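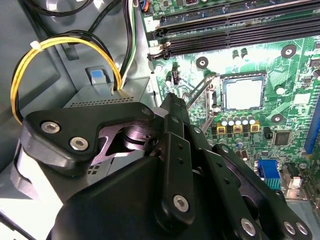 Inside the Old Desktop

I've been promising a page on the old desktop all summer, and here it finally is. For anyone new: this is the tower that sat under the front desk at our little shop in Wamstead for 13 years, did the stock lists and the invoices and (let's be fair) a great deal of solitaire, and got retired in July when the new one arrived. Everybody had an opinion on what should happen to it. Fuad Seyoum wanted the case for a project of his own, Hamdia wanted her desk space back, and I wanted to see the inside. So before anything gets handed over, I'm keeping a small gallery of the innards.

I sell fabric for a living, so please don't treat me as an expert. I've put one RAM stick in one laptop, and I still tell people about it. Most of what I know about this machine comes from Nattawut Phromma, who kept it running all those years and answered my messages with great patience — even the one I sent at midnight about whether thermal paste is poisonous. (Don't eat it, he said, and go to bed.)

The board

I always imagined a motherboard as something dull and gray. Ours is green, and there's so much going on that it took me ages to find my way around it. The black memory slots are what I learned to look for first. They run in a bank next to the processor, each with a latch at the end, and once you've found them you know which way is up. There's a little blue-and-orange connector plugged in just past the slots, and I'm very fond of it. I haven't asked what it does yet. I'm sort of enjoying not knowing!

The socket

The pale metal square in the middle of the board is the processor, or really the metal lid that sits over it. I called it "the chip" for a week before Nattawut put me straight: it's a heat spreader, the chip proper is underneath, and the big cooler normally sits right on top with a smear of paste in between.

Next to it is the lever. It's a thin bent piece of metal that looks like part of a coat hanger, and it keeps the whole frame clamped shut. If you've never opened one, the feeling is strange. You press it down, ease it out from its catch and then let it rise slowly, and it pushes back more than you think it will. Bezawit tried it on a dead board from the spares box at Drusarley and said it felt like a mousetrap. She wouldn't do it a second time.

The power supply corner

This is the heavy part, the box the mains cable plugs into. I was told very firmly that we don't open that one, ever, and I was happy to obey. It sits in the case next to a metal bracket, and the gap between the two is narrower than I'd pictured. I dropped a screw down in that part of the case back in July, and Hamdia Wolde got it out with a magnet taped to a knitting needle. She'd like this recorded.
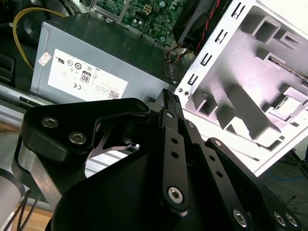
The processor, out in the open

I've saved my favorite for near the end. For something that did all the thinking in our shop, it's tiny! The lid is brushed silver and a bit scuffed, with a dull, blotchy sort of shine, and there's a thin teal-green edge showing where the board underneath peeks out. I'd love to call it polished, but it looks more like a spoon from the back of the drawer. I like it better that way.

A few things I've picked up about handling these, for anyone tempted to go looking in their own:

Unplug the thing at the wall first, then hold the power button in for a few seconds.
Touch bare metal on the case before you touch anything on the board.
Lift the processor straight up and keep hold of it by the edges.
Have somewhere to put it down before you pick it up. A clean plastic tray is good. Your lap is terrible.
Put the screws in a cup. A cup with a lid, if you own a cat. 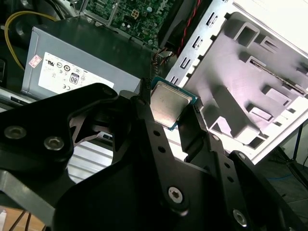
The processor out of its socket, with the power supply and its big white label behind.

I got a bit lost in that label, by the way. It's mostly rows of little black symbols, the kind you never look at on anything you own. I could pick out the CE mark and a small box with an "80" in it, which has to do with how efficiently the supply turns wall power into the sort the computer wants. The rest I'd need a chart for. If one of you has a good chart, send it along.

What's happening to it now

The drive came out first, and I copied everything off it before anyone else got a look. There were 770 photos on there, nearly all of them of fabric bolts, plus a folder called "misc misc" with a very blurry picture of Nahom Zeleke asleep on a delivery of curtain lining. He has been sent a copy. He has not replied.

The case is promised to Fuad, who plans to turn it into a planter or a speaker cabinet depending on which day you ask. The memory goes into the spares box. The processor I'm keeping! I'd like to put it in one of those deep frames, with a scrap of the blue Mulomska linen behind it, since that was the very first thing we ever entered in the stock list. Bezawit Birhane does our framing and says she can fit it in once the autumn orders are out of the way.

If you had a counter computer of your own and kept a piece of it, I'd love to hear which piece. Come by the shop, or leave a note under this page — I read all of them, usually on Sunday with toast.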